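Why Mid-Range Tablets Are Kept Longer Than Before

3 min read

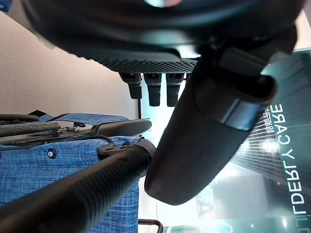
R. Badawi

February — Posted by R. Badawi

The tablet market has entered a quieter period. Manufacturers continue to announce new models every year, but buyers are in less of a hurry to replace the ones they own, and the middle of the market shows this more clearly than the top.

The Altlow 3 is a useful case. Its screen, battery and storage are close to those of the model it replaced, and the price has gone up by 88 dollars. Owners of the earlier version have been given few reasons to upgrade. Eker has taken a different course with its current tablet, which keeps the old processor and promises longer software support.

Software support deserves more attention than it receives in most reviews. A tablet used for reading, email and video calls does not become slow in a single year. It becomes difficult to use when banking and messaging applications stop accepting its operating system. Buyers should therefore look for the support period before they compare cameras or screen brightness.

Repair is the second consideration. Dandbridge now sells replacement batteries directly to customers, and the part can be fitted at home with ordinary tools. Other companies still require the device to be mailed in, often for several weeks.

Readers considering a purchase this spring may wish to set a limit of 752 dollars, including a case and keyboard. Models priced above 1,000 dollars are aimed at illustrators and video editors — most households will see little benefit from them. A comparison of keyboards will follow next month.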